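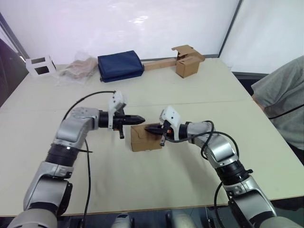
One small brown box, closed, on the big table.

December, late evening

Boxes! My whole head is boxes tonight and I'm so happy about it. I meant to go straight to bed and instead I'm sitting up with cocoa and this notebook, because if I don't write it down I'll forget which parts I liked.

So the plain brown cartons are the ones. I've been going back and forth for weeks between those and the fancy white ones from Jarnetti with the magnetic flap, and Brenda finally said to put a brown one on a table by itself and look at it for a minute. I did, and that was the end of the argument. It's nearly a cube, it closes flat on top, and it looks like something you'd be glad to find on your doorstep. I love a box that doesn't tell you what's in it.

The order is 349 of them for the winter swap, which sounded like madness when Clifford first said the number out loud. Last winter we had a list you could read in one breath. Now there are people on it I've never met, sending ornaments and jars of jam and little paperbacks to other people I've never met, and every one of those things has to go into a carton and get its lid shut. I can't wait.

Practiced folding after supper. My best way so far: short flaps first, then the long ones, then turn it over and press the bottom seam down with the flat of my hand before any tape goes near it. Kamil does the long flaps first and tucks the short ones in afterward, and his come out just as square, so I don't know what to tell anybody who asks. Maybe we'll have two schools of folding and a rivalry. He'd like that a little too much.

Tape! The paper tape from Raltura is so much nicer than the shiny stuff. It tears by hand, it lies down where you put it, and it doesn't make that awful shriek that sends the cat under the sofa. It does NOT like being lifted and put back (ruined a top that way, I was going too fast). One strip down the middle and leave it alone. 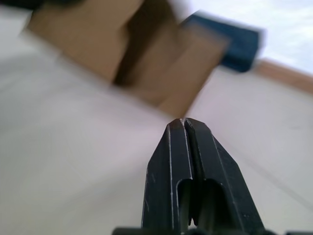

I've been thinking about the table, too. A big clear surface makes such a difference. At home I fold on the kitchen counter with the toaster shoved over and the mail in a heap, and I keep losing the scissors under things. Give me a wide smooth tabletop and I turn into a different person. I want the flat cartons at one end, the filled ones at the other, and the middle kept free for whichever box is being worked on. Dwight thinks we should have a table for every step. I think one long one is friendlier, and then you can pass things down and gossip while you do it.

Stuffing is still up in the air. Tâm brought over a bag of shredded tissue and it's gorgeous, but it gets into everything, and I found a strand of it in my sock. Crumpled brown paper is cheaper and I like the sound it makes. Maybe paper for the jars and tissue for the ornaments? I'll try one of each tomorrow and give them a good shake next to my ear.

Oh, and the labels. Brenda wants them on the top, and I'd been planning on the side so you can read them in a stack. She's done more of these than I have, so top it is, but I'm putting a tiny number in pencil on the side as well and she can laugh at me all she wants. The label sheets come to 772 stickers, so there's plenty to spoil.

Clifford is already talking about doing this every winter through 2028, and asked if I'd stay on for the packing. I said yes before he got to the end of the sentence.

Things to remember: pencils, the good scissors (under the mail?), ask Kamil to bring his bone folder, more cocoa. And call Tâm back about the jam jars, the tall ones might need the next size up and I haven't measured them.

Nearly midnight. My thumbs are sore and I could fold ten more.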